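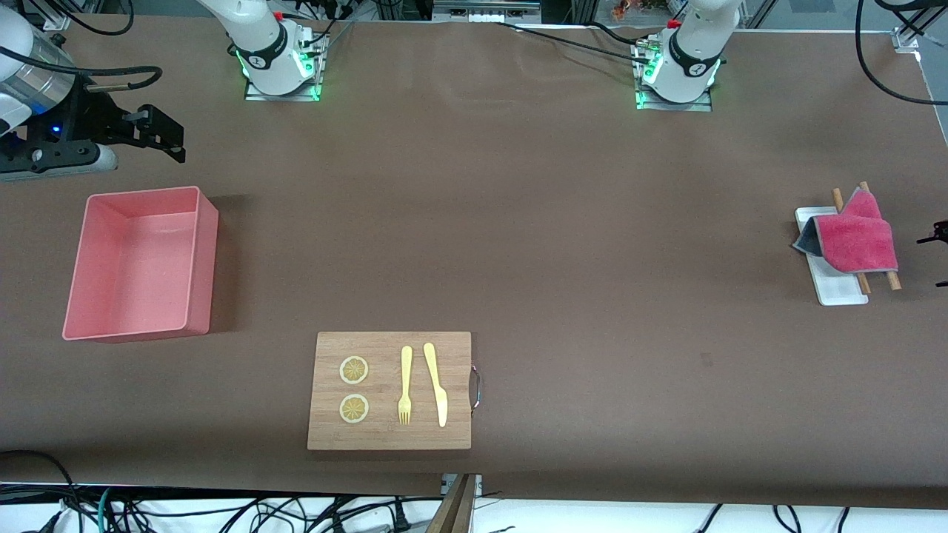 Two-arm bench station, kitchen sorting layout, base lights green on both arms

Rondcombe trial unit: pre-session safety checklist, with my comments
Filled in by Siham Filali, August. Second reader: Bernardo Amaral.

Okay, so this is the checklist Aritz ships with the Rondcombe kit, and I've gone down it the way a buyer would, because we still have to say yes or no to keeping the thing. Marks are OK, FIX or ASK.

1. Base plates seated and bolted
OK. I put a wrench on every bolt on both plates and got no movement. The torque card was in the lid of the crate (took me ages to find it!).

2. Status lights at both bases
OK. Green on the right arm, green on the left. I'd love a printed color key stuck to the bench, though. The manual has one, but it's on page 14 and I'm not flipping to page 14 with an arm moving.

3. Cables clear of the work area
FIX. A long black cable runs across the tabletop between the two bases, and I don't want it there. Agustina Núñez says the installer guide allows it as long as it sits behind the reach line. Fine, but then clip it down.

4. Front edge of the table
FIX. This is my big one. The white strip along the front is a tangle of black, blue and green cables, with plugs and connectors at the left, and that's exactly where a person leans in to change the objects. I want a covered tray before we run another session. Brurnorura quoted us for one 1000 mm long and that sounds right to me.

5. Table covering flat and held at the corners
OK. The clamp at the far right corner holds nicely. I tugged at it pretty hard.

6. Gripper fingers
OK. No chips on either pair, screws snug. Clean them with the dry cloth only, please, somebody used spray last time.

7. Objects suitable for the task
OK, with a grumble. The pink bin, the bamboo board and the plastic fork and knife are all fine by me. The chopsticks worry me a little. They stick out past the towel on the white tray, and a long thin thing gripped near one end can swing. Goggles on for anybody within reach, and start at the slow setting (300 on the speed dial, 600 once you've watched a full cycle).

8. Emergency stop
OK. Pressed it twice from the operator's chair and both arms stopped each time. Judite Vilela is shorter than me and could reach it from her seat too.

9. Operator position and floor
OK. Tape line is down, stool moved back behind it.

10. Support contact posted
ASK. The sticker gives a number for Opoku, who handle service calls, but no hours. Vitória Cordeiro is emailing them.

Result: two FIX, one ASK, the rest OK. No powered runs until 3 and 4 are closed and Bernardo has initialed them. I like this kit a lot, by the way, and I'd keep it if the cable tray gets sorted.

Initials: S.F.
Second reader: pending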